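Home Venues Real Weddings Suppliers Planning Advice

Planning Advice / Meet the Supplier

4 min read

I got to the village hall at Dudham far too early, so Irena Marciniak put me to work folding napkins while we talked (badly, in my case, and she redid every one). She's been planning weddings under the name Mazurek for 17 years, and I wanted to ask her about evening food, as half of you seem to be losing sleep over it.

"People panic about the evening," she told me. "They've fed everyone at three o'clock, they've spent the money, and then it's eight and there are sixty more guests through the door wanting a bacon roll."

So what does she suggest? Feed them earlier than you think, for a start. She likes half past seven, before the band gets going, and she's firm that you should order for fewer people than you've invited. "Your day guests will pick. Your evening guests will eat. Count them differently." 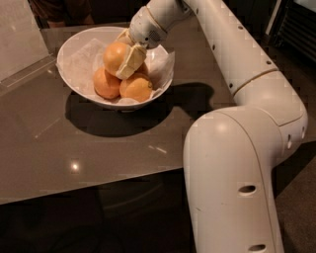

Marianna Kwiatkowski

I asked about money and she didn't dodge it. One couple she looked after at Clollden last May had been quoted roughly £3,000 for a hog roast, and ended up with cheese, pies and a very good chutney for £1,102. Nobody went hungry! The bride's uncle took a pie home in his jacket.

"I do like a hog roast," Irena said, "but ask what time they need to be on site, and ask who takes the rubbish away. I've been left with it twice."

Her other tip was to put the food near the dance floor, because guests won't walk to another room once their shoes are off. I'm stealing that one for my sister's.

Tagged: evening food, catering, budget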